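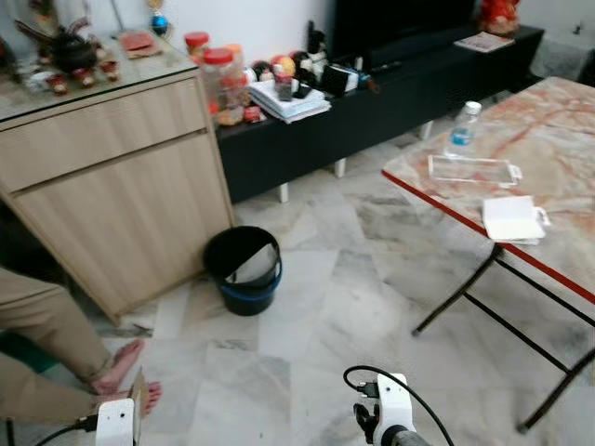

Stop closing the branch libraries. Grinbridge wants to shut 4 of them by November and calls it savings. Savings for who? My bus to the main one takes 403 years, feels like. Fine, it's 50 minutes. Each way.

Went to the Basden branch at 8 last night. Packed. Kids, homework, a guy printing tax forms. Teh council says use the app. My mom doesn't do apps. 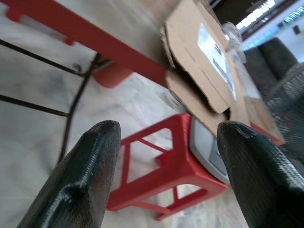

What it costs

Around 3,000 a month for Basden. They spent more on the new signs downtown. Keep it open.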